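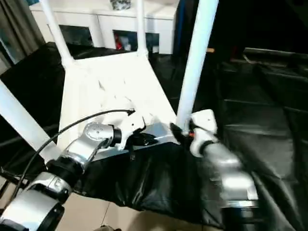

Two-arm cell, both grippers on the plate at the edge of the table.

Forum > Small Shop Automation > Buying and Budgeting > Two-arm cell, what did you forget to budget for?

marcelino_a
We run two arms at one table, metal plate work and fabric work in the same cell. I have to hand in next year's equipment request by Wednesday and I want the small stuff in it this time. Last year I asked for the arms and the table and nothing else, and we spent the spring begging for parts.

What I have so far:
Spare gripper fingers, 516 for a set
Spare cables for the grippers, 802 for the lot
Black cloth and clips, not priced yet
Service contract from Figueiredo, up to 4000 depending on the tier

What am I missing?

benchrat
Spare gripper. A whole one. Fingers are cheap, but if the body goes you are down until the new one ships. Dalteo quoted us nine weeks in September.

marcelino_a
A whole gripper would eat the service contract money. I can't get both.

benchrat
Then drop the contract. We paid for one two years running and used it for a phone call.

tilde_k
Disagree with that. Our contract paid for itself when a wrist joint went bad. You can swap a gripper yourself in ten minutes. You are not going to rebuild a joint on the bench. If money is tight take the lowest tier and keep the spare gripper for the year after.

benchrat
How often does a joint go, though? We have had none. Grippers get banged on table edges every week, and with two of them reaching for the same flat part they will hit each other sooner or later.

tilde_k
Ours was the second year. I'd look at hours run before deciding. Marcelino, do you know yours?

marcelino_a
Not offhand. I'll pull them tomorrow.

The other thing I can't decide is fingers. The metal work and the cloth work are pulling in different directions. Right now we have one order line for both and I think it should be two.
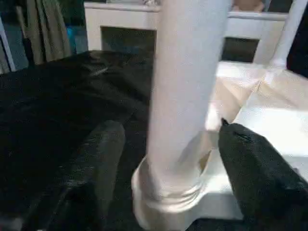 Cloth is where I expect to go through the most pads. A rolled or folded piece gives when you close on it, so people keep closing harder, and then the same setting gets used on the plate. I'd like to buy a softer set just for fabric and leave the other set alone. Markamico sells one for 700 but I have only seen the data sheet.

ohm_and_away
We have the Markamico set. Fine on towels and sleeves, poor on anything thin and flat. The pads peel at the tip, so order extra pads with it. They don't come in the box.

tilde_k
Two lines is right. Purchasing here always cuts a line that says "fingers, assorted". Put the job next to each one.

benchrat
On cables: check how yours are run before you buy. Ours hung in a big loop from the gripper down past the elbow and snagged on the table leg. A bag of ties and some sleeve cost next to nothing and we stopped buying cables. I'd cut that 802 in half.

marcelino_a
Ours loops out about like that. I'll look at it, but I'm leaving the full number in. If I ask for half I'll get a quarter.

ohm_and_away
Put training in too if you have new people. We sent two to the Skillbridge course and it came out of the wrong budget, which was a whole argument – ask first whose line it goes on.

marcelino_a
Good point, I had that under "other". New list: two sets of fingers, extra pads, cables, ties and sleeve, cloth, lowest tier contract, training. Spare gripper goes down as a second choice if the contract gets refused.

benchrat
Still think you have those last two backwards, but post what they approve.

Marcelino Arruda
(marcelino_a, other account, this is my work login) Hours are in. Left arm has a lot more on it than the right. Keeping the contract.

Filed under: Robot arms, Grippers and tooling, Budget requests

Contact the moderators | Copyright the posters | Back to top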